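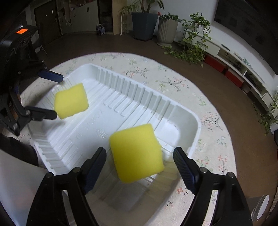 Somebody on our last crew told me the worst part of the job was the pads, because once they wear smooth you spend your whole session chasing a sponge. Fair enough! I've taken that to heart, and it's a big part of why I'm writing this call.

I'm looking for people to use and look after a pair of hand-held grippers at home for the Briden project. You pick up small stuff – foam cubes, mostly – and move it in and out of a plastic tray, one gripper in each hand. A rug or any clear bit of floor will do fine. I also need you to keep the pair in good shape, and I'll show you how (it's easier than changing a bike tire, I promise).

**What looking after them means**

- Wipe the blue pads before each session with the cloth in the kit.
- Check the little bolts along the fingers. Snug, please, and don't lean on the wrench.
- Open and close each gripper 20 times before you start. If one side drags, stop and message me.
- Swap the pads after 300 pickups. Spares are in the Jandis pouch.
- Keep the lenses clean. Fingerprints have cost me more sessions than anything else.

**Who I'd love to hear from**

You don't need a tech background. You do need two working hands, a decent internet connection and the patience to write down what you changed and when. Left-handers very welcome, I only have two so far! If you've fixed sewing machines or printers, tell me, I want to hear it.

**The practical bits**

It's 36 hours spread over the month of September, at $22 an hour, and maintenance time is paid the same as pickup time. Training is one afternoon at our Erham shop. Kits go out from there and come back there.

To sign up, fill in the form at the Kinsella front desk or on the Briden page and put "gripper care" at the top. Pets at home are okay, just mention them.

Posted 6 May 2024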